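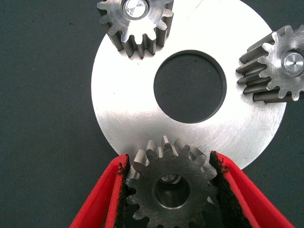 A spur gear held between the padded fingers of the gripper, at the edge of the steel-colored disc.

Olteanu assembles small gear units and began pricing a robot cell in January. The head of production planning at the firm says the arm took up less of the budget than expected. "Fingers, pads and fixtures were quoted as separate lines, and we had left them out of the first draft."

Two integrators bid, Moda and Gekside. The second offered a spare finger set at 1310 euros and a lead time of 9 weeks. "Pads are a consumable. We budget 500 euros a year for them and review it after the first year."

Placing a gear over a shaft among others already fitted sets the tolerance requirement. "Ask for repeatability at the fingertip, with the part in hand. The figure on the arm's data sheet is measured at the flange."

Software from Perum is licensed per cell. A second cell is planned, but has no approved funding.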